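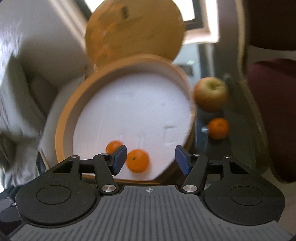

포크컴(Forkcombe) 학생 로봇 동아리 공개일에 다녀왔습니다. 아침 기차를 타고 가면서도 반쯤은 교실에 책상 몇 개 놓고 라인트레이서나 굴리겠거니 했는데, 문을 열고 들어간 지 5분 만에 제가 얼마나 얕봤는지 알겠더라고요!

올해 동아리 과제는 '과일 옮기기'입니다. 귤이나 사과를 집어서 둥근 나무 쟁반에 담는 것, 말로 하면 그게 전부예요. 그런데 학생들은 로봇에게 이 동작을 가르치려고 먼저 사람 손으로 직접 시범을 보입니다. 손에 드는 집게를 하나씩 잡고, 평소 손으로 하던 일을 손가락 패드 두 개로만 해내는 거죠. 이렇게 모은 시범이 벌써 400회를 넘겼다고 합니다. 목표는 대회 전까지 계속 늘리는 거라고 하고요.

팀은 둘입니다. 파테티(Patetti) 팀은 집게 구조를 맡고, 욱톤(Ukton) 팀은 시범 기록과 학습 쪽을 맡습니다. 서로 은근히 경쟁하는 분위기인데 그게 또 보기 좋았어요. 파테티 팀의 빌고트 헤들룬드(Vilgot Hedlund) 학생은 링크 팔 설계를 맡고 있는데, 종이에 관절을 그려 가며 한참을 설명해 주었습니다. 두 손가락이 끝까지 나란히 움직이게 만드는 게 제일 어려웠다고요. 첫 시제품은 물건을 잡을수록 손가락 끝이 벌어져서 귤이 자꾸 앞으로 튀어 나갔답니다. (시제품 이름이 '새총'이었다고 해요. 그럴 만하죠.)

방문객도 직접 해 볼 수 있다고 해서 냉큼 줄을 섰습니다. 제 앞에 초등학생 남매가 있었는데 둘 다 저보다 훨씬 잘하더군요. 막상 잡아 보니 무게보다 시선이 문제였습니다. 자꾸 과일을 보게 되는데, 손가락 끝을 봐야 합니다. 귤은 두 번 만에 성공! 사과는 세 번이나 놓쳤습니다. 표면이 매끈한 데다 폭도 넓어서 살짝만 비껴 잡아도 빙글 돌아 버려요. 욱톤 팀의 라이바 스와티(Laiba Swati) 학생이 옆에서 "실패한 것도 지우지 말고 두세요, 따로 모으고 있어요"라고 하길래 마음 놓고 더 떨어뜨렸습니다.

라이바 학생 말로는 같은 자리에서만 연습하면 로봇이 과일이 아니라 자리를 외워 버린대요. 그래서 한 번 할 때마다 과일 위치를 바꾸고, 쟁반도 조금씩 돌려 놓고, 창가에서도 하고 불 켠 복도에서도 합니다. 저는 이 부분이 제일 재미있었습니다. 학생들이 빛 이야기를 그렇게 진지하게 하는 걸 처음 들었거든요. 오후 햇빛이 들어올 때 기록한 시범과 흐린 날 기록한 시범을 두고 어느 쪽을 더 모을지 10분 넘게 토론하는데, 저는 옆에서 고개만 끄덕였습니다.

오후에는 발표가 있었습니다. 지난 학기 시범만으로 학습시켰을 때 귤 담기 성공률이 86퍼센트까지 나왔다고 합니다. 사과는 아직 공개할 숫자가 아니라며 다 같이 웃었고요. 질문 시간에 어느 학부모가 왜 하필 과일이냐고 물었더니 빌고트 학생의 대답이 간단했습니다. "연습 끝나면 먹을 수 있어서요." 이날 박수가 제일 크게 나온 순간이었어요.

동아리는 6월에 자마니(Zamani) 컵에 나갑니다. 처음 보는 과일이 당일에 하나 나온다는데, 복숭아일 거라는 소문이 돌아서 다들 걱정이 많더군요. 눌리면 감점이라고 합니다. 가능하면 대회 날도 가 보려고 합니다. 가실 분은 후문 쪽 주차장이 오전에 금방 차니까 조금 걷더라도 역에서 내리는 편이 편해요.

공유 210 · 댓글 5
문의는 방명록에 남겨 주세요 | 무단 전재 금지 | 맨 위로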